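Spielküche in Paltitz: Kleine Geräte für den neuen Ausleihbestand

Paltitz. Die Spielzeugausleihe Skaltance nimmt ab November Spielküchen in ihr Angebot auf. Bisher gab es in den Räumen am Mühlgraben vor allem Brettspiele, Bausteine und Fahrzeuge. Nach Angaben des Trägervereins hatten Familien und Tagespflegestellen immer wieder nach Kochgeschirr und Küchengeräten in Kindergröße gefragt. Der Bestand der Ausleihe wächst damit auf 898 Artikel, 126 davon gehören zum Bereich Küche und Kaufladen.

Ausgeliehen wird nicht jedes Teil für sich. Die Sachen sind zu Sätzen zusammengestellt, die unter dem Namen Vonik im Katalog stehen. Zu den Geräten gehören ein weißer Wasserkocher mit geschwungenem, dunkelgrauem Griff und ein weißer Multikocher. Auch ein Hackmesser mit dunklem Griff ist dabei, ebenfalls in Weiß.
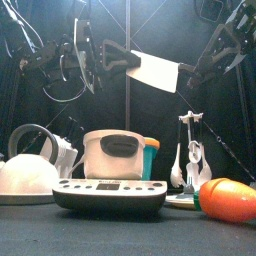 Die Sätze können für drei Wochen mitgenommen werden, eine Verlängerung ist einmal möglich. Für Kindertagesstätten und Grundschulen gilt eine längere Frist, die bei der Abholung vereinbart wird. Die Gebühr beträgt 3 Euro je Satz. Wer bereits einen Jahresausweis der Ausleihe besitzt, zahlt nichts zusätzlich.

Neben den Geräten gibt es Geschirr und Lebensmittel zum Spielen. Auf den weißen Spielherd mit silbergrauem Rahmen passt ein Kochtopf mit zwei dunkelgrauen Griffen, der Deckel hat in der Mitte einen kleinen Knauf. Hinein kommt grünes Spielgemüse in verschiedenen Formen. Eine beigefarbene Schale und ein kleiner Holzbecher gehören ebenfalls zur Ausstattung. Einzelne Stücke können nachbestellt werden, falls sie verloren gehen. Der Verein bittet darum, fehlende Teile bei der Rückgabe zu melden, damit der nächste Haushalt einen vollständigen Satz bekommt. 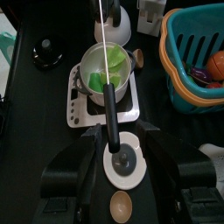

Zurückgegeben wird alles sauber und in der mitgelieferten Kiste. In jeder Kiste liegt eine Packliste. Die Geräte sollen mit einem feuchten Tuch abgewischt und nicht in die Spülmaschine gestellt werden. Das gilt auch für Teile aus Holz.

Für die Anschaffung hat der Verein im Frühjahr Spenden gesammelt. Beteiligt haben sich 51 Haushalte aus Paltitz und den Nachbarorten. Einen weiteren Zuschuss gab die Stiftung Tawhiri, die in der Region Spielangebote für Kinder im Vorschulalter fördert. Zur Höhe der Summe machte der Verein keine Angaben.

Vorbestellungen sind ab sofort am Ausgabetresen möglich. Telefonische Reservierungen nimmt die Ausleihe für die Küchensätze vorerst nicht an. Geöffnet ist nachmittags von 15 bis 18 Uhr, in den Schulferien nur bis 17 Uhr. Im kommenden Jahr soll der Bereich Kaufladen um eine Waage und weitere Lebensmittel ergänzt werden. Ob auch ein zweiter Herd angeschafft wird, hängt von der Nachfrage in den ersten Monaten ab.

Kontakt | Impressum | Datenschutz | © Skaltance Paltitz | Nach oben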